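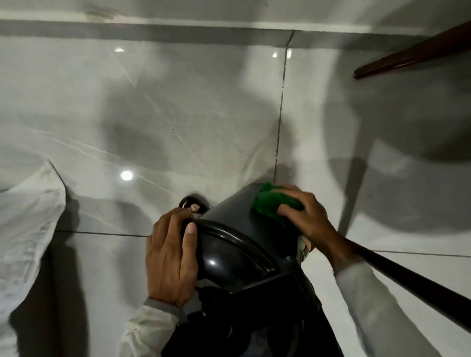
I've been recording chores for Kirkum since December, and I still get asked at least once a month what I do all evening on my knees on the tile. The short version is that I clean things so a robot can learn to clean things. The longer version is that a learning system for housework needs an enormous pile of examples, and the examples have to come from people doing ordinary jobs in ordinary rooms, with the ordinary mess left in. A motorcycle helmet turns out good footage because it's such an awkward thing to wipe! It's round, it rolls, and you can't just scrub at it with one hand or it goes wandering off across the floor. So the left hand has the side of it, fingertips up by the visor knob, and the right hand gets the bright green wiper on top and does the pushing. I never thought of holding a thing still as part of cleaning it until I had to label it.

That's most of the job, if you ask me. The labels. Recording is the fun bit (well, fun for a person who likes wiping things, and I do). Afterward you sit down with Zoto, the app where we upload and mark up our clips, and you write down what each hand was doing and when it stopped doing that and started doing something else. "Left holds helmet, right wipes shell." Then the right hand pauses and you have to decide if a pause is its own thing or just a slow bit of wiping. I've changed my mind on pauses more than once, and I'm sorry to whoever trains on my early stuff.

How a session goes

I aim for 80 clips in a batch, and a batch takes me as long as it takes. Some evenings I fly through and some evenings I get picky about a smudge and forget I'm recording at all, and those are often the better clips. The instructions from Kirkum are 2 pages long and most of it is things not to do. Don't talk to the camera. Don't wave your hands in front of it to check that it's on (guilty). Don't perform. Clean at the speed you'd clean if the kettle was on.

That last one is harder than it sounds. My first batch came back with a note saying my movements were "very even," and I took it as a compliment for a whole day before I understood it wasn't. I was wiping like a person in a commercial, big smooth circles, same pressure all the way around. Real wiping is lumpy. You go over one spot again and again, you skip the part that looks fine, you flip the cloth over halfway through. If every example is a perfect circle, the system learns perfect circles, and then one day it meets a blob of dried jam and has no idea what to do about it.

So now I try to let the job boss me around a bit. If I'm in the middle of one thing and spot another that needs doing, I do it. Those moments, when a person drops one task and slides over to the next, are hard to get on purpose. Ask somebody to switch tasks for the camera and they'll stop, put everything down neatly and begin again like a new chapter. Left alone they'll keep one hand parked on the first job and reach for the second with the other. I do it all the time and never knew.

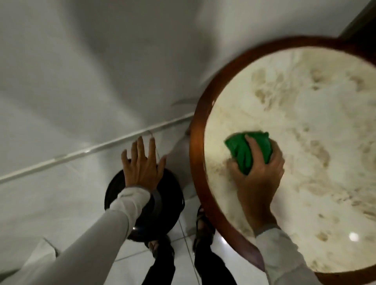
What do you call that?

I spent longer labeling the table clips than recording them. The right hand is easy, it's wiping the marble. But what's the left hand up to, spread out flat on something that's down on the floor? Is it holding? Resting? Zoto gives you a menu with "hold," "steady," "rest" and "idle," and I've used all of them for what looks to me like the same hand. In the end I wrote to the support address and asked. The answer was very kind and very short: pick "steady" if you'd be annoyed when the thing moved. I love that. I've started using it as a test for lots of stuff.

The table brings its own troubles. With that swirly beige and brown stone top, I can't always tell on playback what's a mark and what's just the marble, and if I can't tell, I don't suppose a computer is having a great time either. I asked if I should move over to something plainer. Nope, they want it. They've got plenty of plain white counters already, and homes have patterned things in them. The shiny floor is the same story. All those light reflections look like wet patches to me when I'm tired, and that's the kind of confusion they want in the pile.

Does it work?

I do get to hear a little about the other end. Kirkum tries our examples out on an arm called the Grutora, and every so often they send the recorders a clip of it having a go. The latest one I saw had it wiping a bowl. It took 170 seconds, and I was leaning toward the screen the entire time like I was watching a toddler on stairs. It missed a good chunk of the rim. But it held the bowl with its other gripper while it wiped! Nudged it back when it slid, too. I can't say that came from my helmet clips, there are lots of us recording, but I'm going to go on believing it a little.

Things I'd pass on if you're thinking of doing this: wear plain long sleeves, the kind you don't mind kneeling in. Take a break after every 5 clips or your neck will hate you, because you're looking straight down for all of it. Label on the same evening, while you still remember why your hand went where it went. And if the phone rings mid-clip, throw that one out.

Next batch is supposed to be dishes, and I've been saving up the roasting pan for it. My sister in Akanda wants to try recording too, so I've promised to send her my knee pad when the new one comes.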